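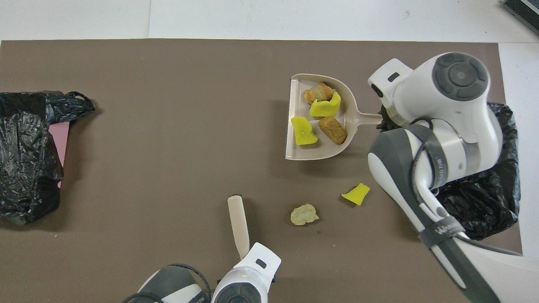
A dustpan is a handheld household tool, a shallow scoop with a handle, used to collect dirt and debris from a floor or tabletop so that it can be carried to a waste container. It is most often used with a hand brush or a broom. The scoop is open along one side, known as the lip, and closed on the others by low walls that keep the contents from sliding out while the pan is moved. Fine dust is the load for which the tool is named, but much of what it carries in daily use is larger. Bread pieces, chunks of yellow sponge and similar light waste can fill a beige plastic pan of ordinary size well before any dust is gathered, and loose pieces may remain beside it for a second pass. In such cases the pan is emptied partway through the task, commonly into a plastic bag kept within reach.

Terminology

The word "dustpan" refers to the scoop alone. When sold with a matching brush, the pair is usually called a dustpan set or a brush and pan. The brush may be called a hand brush, a bench brush or a counter brush, depending on the trade. In the cleaning manual written by Visitación Requena for the Skestley household training course, the term "table pan" is used for a dustpan reserved for work surfaces and never placed on the floor. The term has not come into wide use outside that course.

Design

Most dustpans have a flat or slightly sloping base. The lip must lie close to the surface being swept, and a worn or warped lip lets small particles pass underneath. Some models carry a strip of rubber along the edge to close this gap. The rear wall is normally the highest part of the pan, and the handle extends from it, either level with the base or at a slight upward angle.

Plastic is the common material for household pans. Metal pans are heavier and hold their shape near heat, and remain usual in workshops and beside fireplaces. Short handles suit tables, shelves and stairs. Long upright handles allow a person to sweep a floor while standing, and are found mainly in shops, stations and other public buildings.

Hand brushes are made with wooden or plastic handles. Soft bristles are preferred for fine dust on smooth surfaces, and stiffer bristles for crumbs, grit and heavier matter. A brush much narrower than the pan requires more strokes, while one much wider tends to push material past the corners.

Use

The pan is set down with its lip toward the debris and held steady by the handle. The brush is then drawn toward the lip in short strokes. Long strokes tend to scatter light items such as sponge or paper. Once the larger pieces are inside, the pan is drawn back a short distance and the remaining line of fine dirt is swept up, a step that may be repeated two or three times.
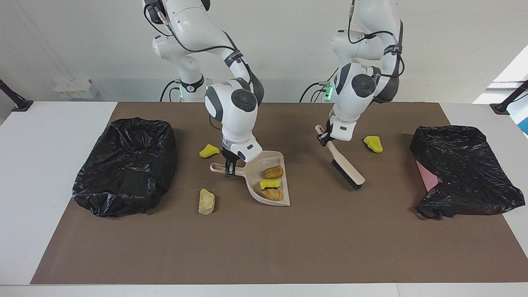

Mixed debris calls for some judgment about order. Soft and light pieces move easily under the bristles but may roll back out when the pan is tilted. Hard, heavy pieces stay where they land, and can be swept first so that they rest against the rear wall. Large items may also be placed in the pan by hand. The Requena manual advises that a load should not rise above the side walls.

Sweeping on a mat differs somewhat from sweeping on a bare tabletop. A mat protects the surface beneath and makes scattered pieces easier to see when its color contrasts with them, but its texture can hold crumbs. Flat mats may be lifted and shaken out after the main sweeping is finished.

Emptying and disposal

A dustpan is emptied by lowering the lip into the mouth of a bag or bin and raising the handle. Thin plastic bags collapse easily, and are often spread open beforehand or folded back at the rim. Where waste is sorted, separate bags may be set out on either side of the work area. Tapping the pan against the inside of a rigid bin loosens dust that clings to the base.

Care and storage

Plastic pans are washed in warm water with dish soap and dried before storage. Brushes are combed out by hand or with a stiff comb, and hung with the bristles clear of any surface - resting weight on them bends the tips permanently. Many sets allow the brush to be clipped into the pan. Pans used around food are kept apart from those used on floors, and are sometimes marked by color for this purpose.

See also

Broom
Hand brush
Waste sorting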